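**Submitted to:** Grivach Education Fund
**Submitted by:** Moschos Technical College, Department of Applied Automation
**Project:** Clustilus Student Manipulation Project
**Reporting period:** Spring term, ending in May

## 1. Status

The project remains on schedule and within its approved budget. Enrollment at the close of the term stood at 28 students, all in the second year of the automation certificate. The class met in the department's teaching lab and was divided into small teams, each responsible for one part of the sorting task described in the original proposal.

The task calls for a robot arm to pick up produce and place it on the correct plate. Students operate the arm by remote control, record each attempt, and use the recordings to train a control program. During the period the class logged 1,591 attempts, which are stored on the college server with the notes kept by each team.

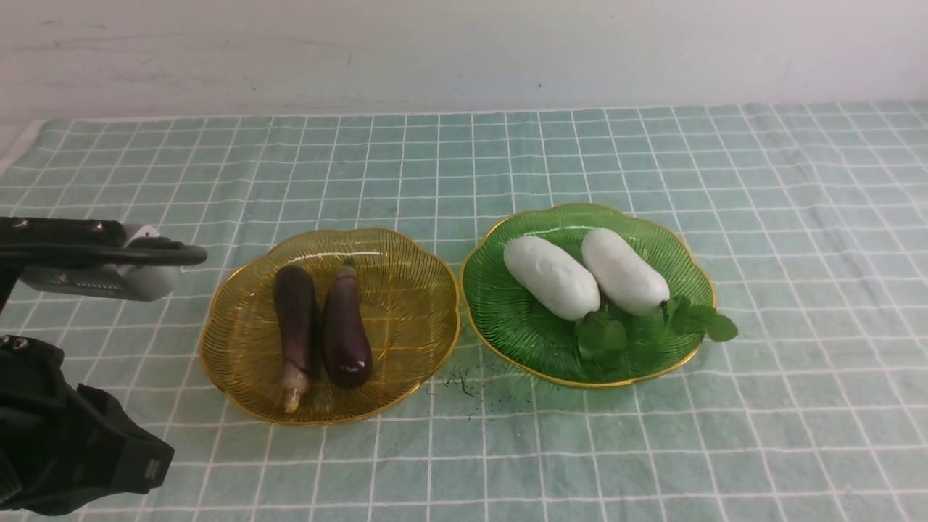 **Why was produce chosen for the task in place of standard blocks?**
Blocks are uniform, and the class had already worked with them in the fall. Vegetables differ in size, weight, and firmness from one piece to the next, so students must plan a grip for each item and cannot depend on one fixed setting.

## 2. Work Completed

Teams began the term with arm calibration and safety certification. Every student passed the safety checklist before being allowed to operate the equipment. This portion took one week longer than planned, and the time was recovered by combining the two introductory lectures on camera placement.

The class then turned to approach paths. Students were required to write out the intended path, run it at reduced speed, and obtain sign-off from a second team before running it at normal speed.
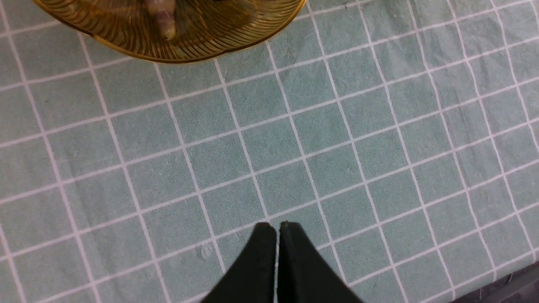
Sign-off was slow at first. Teams disagreed on how much clearance to allow over the table, and several paths were returned for revision more than once. A shared form introduced in March settled most of these differences, and it will be kept for the coming year.

The control software is the Fevow package named in the grant agreement. The license covers 15 workstations, which was sufficient for classes but left limited room for students wishing to work after hours. The department has since opened the lab on two evenings per week.

## 3. Notes from the Student Teams
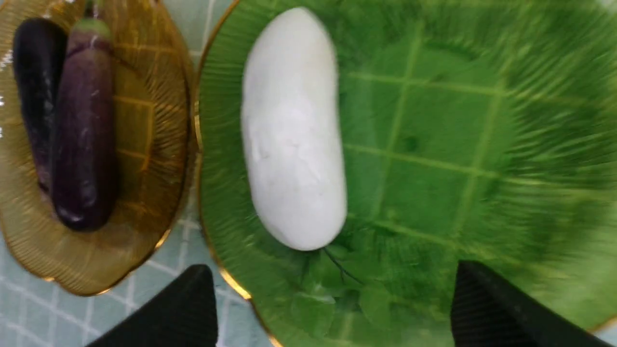

*Prepared by the Grip and Placement Team, Clustilus Project*

Our team was assigned the eggplants and the other items on the plates. We found that finger position matters more than closing force. When the fingers came down off center, the item tended to roll, and the operator had to open the gripper and start again. We now line up the fingers with the long side of the item before lowering the arm.

Glass plates were harder to work with than the plastic trays we used in the fall. Reflections confused our first detection program, and we had to relabel part of our recordings. We recommend that next year's team test its program on glass early in the term.

We also ask that the gripper fingers be inspected at the start of each class. We lost most of one session to a loose fastener.

## 4. Difficulties and Corrective Action

Record keeping was uneven in the first half of the term. Some attempts were saved without notes on the outcome and could not be used for training. The recording program now requires an outcome entry before a file can be saved.
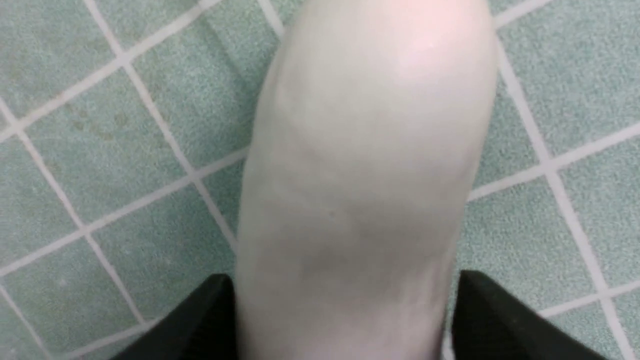 *Figure 4. Gripper fingers closed on a white item, wrist camera view.*

## 5. Plans for the Next Period

The department will hold the final demonstration in October. Teams will run their trained programs without an operator at the controls, and results will be reported to the Fund in the closing report. No change to the approved budget is requested at this time. The department does ask for written approval to move unspent travel funds to replacement gripper parts, as allowed under the grant agreement.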